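Mindale Neighbours Help Board
Home and Workshop > Gadgets and machines

Can a robot do the fiddly jobs yet?

Posted by Jeanie Chisholm, Sun 13 June

Hello all. I do the packing and small assembly for a little shop that sells wooden puzzles, and my hands are not what they were – arthritis in both thumbs, and it gets worse every December when the orders pile up. My nephew is convinced I could have a machine pushing the pieces into their trays by next Christmas. I'm also sorely tempted by the idea of something that would empty the dishwasher while it was at it! I don't mind saving up if there's something sensible to save up for, but I'd hate to spend the money and end up with a very expensive coat stand. Has anyone here had to do with these things in real life?

3 replies

Piltamwood

Hello Jeanie, sorry to hear about the thumbs. I spent a good few years looking after machines on a packing line, and my answer is "yes, if the job never changes". We had one that put the same lid on the same tub all day long and it was a marvel, but give it a tub lying on its side and you'd be fetching the supervisor. The fingers are where I'd start looking if you go to see one. They're all plates and screws and joints, with a pad at the tip to do the touching, and it's worth asking what a replacement pad costs before you ask about anything else.

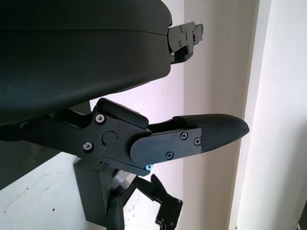

Mosoti

no. get a lad in on saturdays, cheaper

Brakden

I'm a bit more hopeful than the others, though I wouldn't put your name down for one this year. Putting a small piece into a hole that fits it is just the sort of job people try these arms on, and it's close to what you do with your trays. You and I would feel our way in and give it a wiggle without thinking. A machine has to get hold of the piece squarely, keep hold of it, and bring it down at the right angle, and if the piece has tipped in its grip then the whole thing starts off wrong.
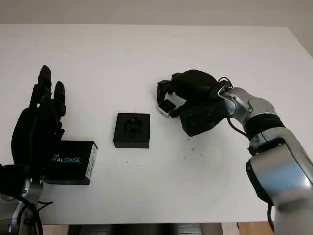 White cube in the gripper on the right, socket block in the middle of the table.

As for the dishwasher, I'd leave that one to the nephew for now. Wet glasses, odd spoons, a lid that's flipped over and filled with water – every load is different. For your packing I'd try a plain jig first, just a board that holds the tray still while you press the pieces in with the heel of your hand. I made one for my wife's card business and she's used it for 419 boxes so far (she keeps a tally on the wall). Happy to send you the measurements if you tell me the size of your trays.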